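3. Demonstration Collection

3.1 Overview of the interface

Two routes are commonly used to show a manipulator a new task. In the first, an operator drives the robot itself, either by backdriving its joints or through a leader device, and the robot's own sensors record the motion. In the second, the operator performs the task directly with an instrumented tool whose fingers match those mounted on the robot, and the trajectory is transferred afterward. Both routes were used in this work. Teleoperated episodes were collected with the Danko leader-follower pair, and hand-held episodes with the Plustau gripper set. This section describes the hand-held procedure in detail and returns to teleoperation in Section 3.5, where the two sources are combined.

The hand-held route was favoured for bimanual tabletop tasks. Teleoperating two arms at once places a considerable load on the operator, who must watch two end effectors through a limited set of views while compensating for delay in the follower. With hand-held grippers the operator works at natural speed and receives contact forces through the handles. The cost is that nothing in the apparatus prevents the operator from adopting a pose the robot cannot reach. We deal with this at the filtering stage (Section 3.4).

3.2 Apparatus and tracking

Each Plustau gripper has two fingertips and a rigidly attached cube carrying fiducial markers. The pose of the gripper is estimated from whichever cube faces are visible to a head-mounted camera, and the transform from cube to fingertip midpoint is fixed by calibration at the start of each session. Finger opening is read from an encoder in the handle and logged with the same clock as the images.

Because the camera moves with the operator's head, cube poses are first obtained in the camera frame and must be re-expressed in a frame attached to the workspace. We estimate head motion by visual-inertial odometry and anchor it to the table plane, which is fitted at the beginning of every episode. The fit is more stable where the table surface carries some regular texture. On plain white surfaces, the early sessions at the Ollstead site showed slow drift in the vertical axis, and those episodes were discarded.

Tracking is lost when all faces of a cube leave the field of view or are seen at a grazing angle. Short gaps, up to 5 consecutive camera samples, are filled by interpolation in position and by spherical interpolation in orientation. Longer gaps split the episode. If a split falls between first contact with an object and its release, both halves are dropped.

3.3 Tasks and instructions to operators

Tasks were drawn from a list of 21 short tabletop activities, each defined by an initial layout, a goal layout and a plain-language instruction. Most involve moving small containers onto or off a tray, transferring light objects between dishes, or steadying one object with the left gripper while the right acts on it. Layouts were varied by hand between episodes within limits given on the task card.

Operators worked seated, with the grippers held clear of the table at the beginning and end of each episode. The resting posture serves as a segmentation cue: an episode is opened once both grippers have left the region beside the operator's legs and closed once both have returned to it. Operators were asked to look toward the object they were about to handle, to avoid crossing their wrists, and to pause briefly before closing the fingers. No instruction was given on grasp direction. In pilot work, prescribing one produced stiff, repetitive motion and a narrow distribution of approach angles.

Recording rooms were ordinary working rooms, left furnished. Background variation was considered desirable for the visual encoder, and no attempt was made to standardize floor, wall or lighting colour across sites. Figure 4 shows the hand-held configuration with the operator at the workspace.

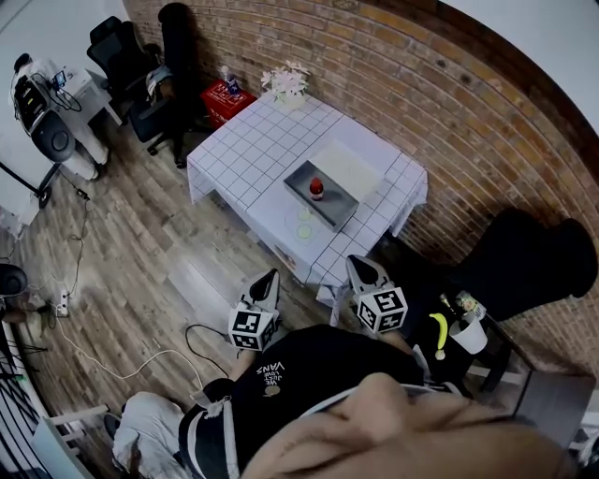
Figure 4. Hand-held demonstration interface, operator's view. Both grippers carry marker cubes; the tray with a small red bottle is on the table ahead.

Why not record every demonstration on the robot itself? The robot is slow to operate and only one person can use it at a time, whereas hand-held sets can be run in parallel at several sites, and the additional volume more than offsets the episodes lost in filtering.

3.4 Filtering and retargeting

Raw trajectories were passed through three checks before entering the training set. The first tests kinematic feasibility. Both gripper paths are placed in the base frame of the target robot, and inverse kinematics is solved along their length for a small grid of candidate base positions. An episode is kept if at least one candidate gives a continuous solution for both arms without a joint limit violation. The second check bounds velocity. Human motion during free travel frequently exceeds the speed limit of the robot, so segments above the limit are stretched in time; segments in which the fingers are closed on an object are stretched only to a modest degree, and the episode is rejected if this is insufficient. The third check compares finger opening with the known width of the handled object, which removes most missed grasps.

A total of 1,623 hand-held episodes passed all three checks. The most frequent cause of rejection was loss of tracking during contact, typically when the operator rotated a gripper so that the cube was hidden behind the forearm. Kinematic infeasibility was the next most frequent and was concentrated in tasks requiring a reach across the body. Neither problem was corrected by asking operators to repeat the episode on the spot - feedback was not available until the evening processing run - and so the rejection rate did not fall appreciably within a session, although it did fall between sessions once operators had seen their own results.

Retargeting to the Plivance arms requires one further correction. The fingers of the hand-held tool and those of the robot share the same profile, but the compliance of the two mechanisms differs. A person squeezes until the grip feels secure and continues to adjust it, while the robot follows a commanded width. Replaying the recorded width directly led to slippage of smooth containers. We therefore subtract a small constant from the commanded opening whenever the fingers are judged to be in contact, and clip the result at the minimum travel of the gripper. The constant was tuned on a held-out set of objects and was not altered afterward.

3.5 Combination with teleoperated data

Teleoperated episodes are fewer but contain no retargeting error, and they include the robot's proprioceptive state, which the hand-held episodes lack. The two sources are mixed at the level of the training batch. Each batch draws a fixed share of its samples from teleoperation, regardless of the relative sizes of the two sets, and the proprioceptive input is masked for hand-held samples. A learned source token is appended to the observation during training and set to the teleoperation value at run time.

Roughly 1,000 teleoperated episodes were available for this purpose. They cover the same task list, although tasks demanding sustained two-handed coordination are under-represented, as operators found them tiring to perform through the leader arms. For these tasks the policy depends largely on hand-held data, and the resulting behaviour should be read with that in mind when per-task outcomes are compared in Section 5.

Viewpoint differs between the sources as well. The head camera in hand-held recording moves continuously and often tilts down toward the operator's lap between actions, while the camera on the robot is fixed. We apply random crops and small simulated rotations to both streams and discard hand-held samples in which the fitted table plane occupies only a small part of the view. Samples showing the operator's torso are otherwise retained. Masking the torso was tested and gave no consistent benefit, and it occasionally removed part of a gripper held close to the body.

3.6 Limitations of the procedure

Timing in the retargeted trajectories is only an approximation of what the operator did. The stretched segments preserve geometry but alter the dynamics, and tasks that depend on momentum, such as tipping a light object with a quick push, were excluded from the list for this reason. Contact force is not recorded in either mode. The gripper encoder gives an indirect indication for soft objects and almost none for rigid ones.

Head-mounted recording also assumes that the operator looks at the work. During familiar tasks operators tended to glance ahead to the next object before releasing the current one, leaving the active gripper near the image boundary at the moment of release. The effect was strongest late in a session. Shorter sessions reduced it, and a wider lens would probably do so as well, at some expense in marker resolution. The present data were all gathered with a single lens, and this trade-off was not examined further.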